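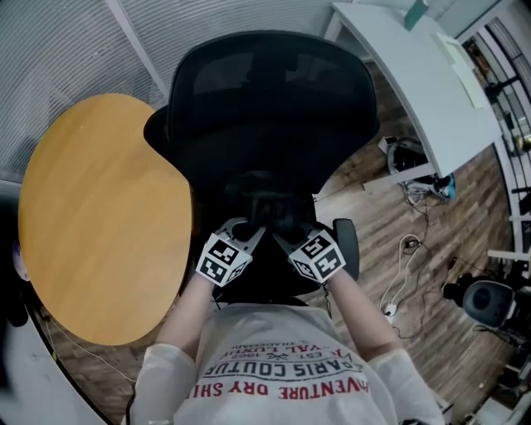
Claltine, May

The Skirnex tracking fault was a failure in the hand-held gripper system made by Skodex and used to record manual tasks for robot training. It caused the recorded position of one hand to jump while the operator was moving furniture, most often an office chair.

Each Skirnex gripper straps onto the hand and carries a white cube printed with black-and-white square patterns. Software finds the patterns in the camera view and works out where each hand is. When both hands came close together, version 3 of the software could assign a face of the right cube to the left one. The error lasted a fraction of a second and raised no warning.

The fault was found at the Claltine site during a review of 898 recordings, of which about 40 were affected. Chair tasks were the worst case – both hands grip the same object, and a backrest or armrest can hide part of a cube as the chair turns.

A robot arm at Szulc had already been run on the faulty data. It swung sideways during a chair-moving test and struck a table. There were no injuries, and the arm was stopped by its force limit.

Skodex withdrew the version and gave every cube face its own code. Recordings are now rejected if a hand position shifts by more than 100 millimeters between two images. The older cubes remain in use at Claltine for single-hand tasks.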